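# Chapter 4: Folding and Storing Small Knits

In Chapter 3 you washed and dried knitted items. In this chapter you will learn how to fold them, stack them and put them away. Most of the work is done at a table with your hands and a tape measure. You will need the knits you dried for the last chapter's practical, or any hats, scarves, mittens and small jumpers you can borrow.

By the end of the chapter you should be able to:

- tell a flat knit from a shaped knit and choose a fold to suit it
- fold a small knit so that no crease falls on a seam or an edge
- build a stack that stays upright when something is taken from the middle
- write a storage label that another person can use

## 4.1 Why knits are folded

A woven shirt can hang on a hanger for months. A jumper often cannot. Knitted cloth is made of loops, and loops move. When a jumper hangs by its shoulders, the weight of the body and sleeves pulls on the loops at the top. They grow longer and narrower, and the shoulders take on the shape of the hanger. Heavy wool suffers most, but cotton knits stretch too and are slower to spring back.

Lying flat, the same jumper carries very little weight in any one place. For this reason the workrooms whose methods we follow in this book keep almost all their knits on shelves or in boxes.

Folding has its own problems. A fold is a bend in the cloth, and if it stays in one place for a long time under a load it turns into a crease. In a plain knit a crease may drop out overnight. In a tight, firm knit it can last until the next wash. Two habits help:

1. Bend the cloth gently. Do not press the fold down with the side of your hand.
2. Change the position of the folds when the item is taken out and put back.

## 4.2 Flat knits and shaped knits

A **flat knit** can be laid on a table with no part of it rising up or doubling over. Scarves, blankets and dishcloths are flat knits. They can be folded in halves or thirds in either direction.

A **shaped knit** has been made to fit round something. Hats, socks, mittens and jumpers are shaped knits. Laid on a table, a shaped knit becomes two layers, and the layers do not always want to lie together. A hat has a crown that is gathered or decreased to a small centre. A jumper has sleeves set at an angle to the body.

Before you fold a shaped knit, find these parts:

- **The edge.** This is the ribbed or rolled border. It is usually the stretchiest part and should not be pulled.
- **The centre or crown**, if it has one. Stitches are crowded here and the cloth is thick.
- **The seams.** Run a finger along the inside. Knits worked in the round may not have any.
- **Any lettering or badge.** Keep it on the outside of the fold, where it will not rub on itself.

Stripes are useful to a beginner. On a knit worked from side to side or from bottom to top, the stripes run straight, and you can line up your fold with them. If a stripe meets itself at the fold, the item is square. If it steps up or down, open the item and start again. On a round crown the stripes form rings. You cannot fold along a ring, so fold straight across the middle and check that each colour lands on the same colour underneath.

## 4.3 The table

Use a table that is smooth, dry and clear of other things. A rough surface catches loops. Run your palm over the whole top before you begin, including the corners, and cover any splinter or raised screw with tape until it can be mended properly. Take off rings and watches with sharp edges.

A pale top is a help with dark wool, and a dark top with pale wool, as you will see loose ends more quickly. If you have no choice of table, use a plain cotton sheet, pulled tight and tucked under.

The table should be at the height of your hip bones. If it is lower you will bend your back, and a long afternoon's folding will be unpleasant. A worktop 100 cm high suits a tall person and is too high for most pupils.

## 4.4 The basic folds

**Half fold.** For hats and mittens. Lay the item with the edge towards you. Smooth it from the centre outwards with flat hands. Lift the left side and carry it over to the right. Let it drop. Do not drag it.

**Third fold.** For scarves and small jumpers. Lay the item face down. Bring one side in by a third, then the other side over it. With a jumper, turn each sleeve down along the body after its own side has been folded in. Bring the bottom up last.

**Rolled fold.** For long scarves and for travelling. Fold in thirds along the length, then roll loosely from one end. A tight roll stretches the outer layer.

The finished width matters when several knits share a shelf. At the Brullier workroom every small jumper is brought to a width of 26 cm, measured against a strip of card. The strip is laid on the back of the jumper and the sides are folded in over it, and then it is slid out from the bottom. Cut one for yourself before you begin Practical 4A. Thick card from a parcel will do if the edges are clean.

## 4.5 Stacking

Put the folded side towards you and the open side towards the wall. Heavy things go at the bottom. A stack of small jumpers should have no more than 10 in it, and a stack of thick ones should have fewer. If the stack leans, it is nearly always because the folds all sit on one side. Turn every second item round.

Boxes hold more than open shelves but hide what is in them. The Jumus box used in our practicals has a lid that lifts off completely and a slot at one end for a label. Any lidded box of a similar size can be used. Do not press the knits down to make the lid fit.

A label needs three things: what the items are, what they are made of, and when they were put away. "Woollies" is a poor label. "Children's hats, wool, January" is a good one.

## 4.6 Looking at the work

Get into the habit of looking at a knit twice, first for its make and again when it is folded. Look at the run of the stripes each time, and at the outline the piece makes on the table. 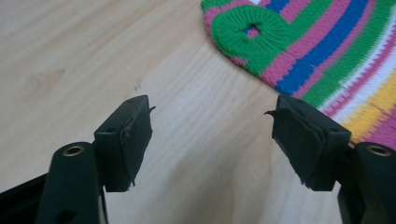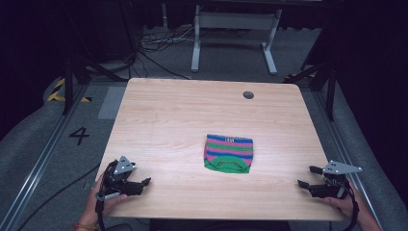
*Fig. 4.1 Striped knitting on a pale wooden table. First picture: curved bands around a green circle. Second picture: a small folded piece, with pink and blue stripes above a broad area of green.*

### From a workroom notebook

**Norumton, Tuesday, December 4, 2018**

Children's knits all day. The morning went on hats, which I had left until last because the crowns are so thick. Half folds for most of them. The ones with earflaps I folded with the flaps tucked up inside, and they sat better than they did last winter when I left the flaps out.

Bright stripes are much quicker than plain grey. I did the plain ones by the window, and still had to open two of them again when I saw the edges were crooked.

Mrs Nguyen came in after lunch and asked why the mittens were not in pairs. They were in pairs when I put them in the box. I have now joined each pair with a loop of cotton thread through the cuffs, tied loosely, and written "threaded" on the label so that whoever opens the box looks before pulling.

The small jumpers are done except for one with wooden buttons. The buttons mark whatever lies on top. I have turned it face down with a sheet of tissue over the front, and shall see in January whether that was enough. Need more tissue and a new strip of card, as the old one has gone soft at one corner.

*Florence Desjardins*

### Questions to discuss

Read the notebook entry again before you answer.

1. Why are thick crowns harder to fold than the rest of a hat?
2. What problem did the wooden buttons cause? Suggest another way of dealing with it.
3. The writer changed the label on the mitten box. What might have happened to the mittens if she had not?
4. Which of the folds in 4.4 would you use for a small jumper with lettering across the chest? Where would the lettering end up?

Keep your answers in your folder. You will need your answer to question 4 for Practical 4A, which begins on the next page.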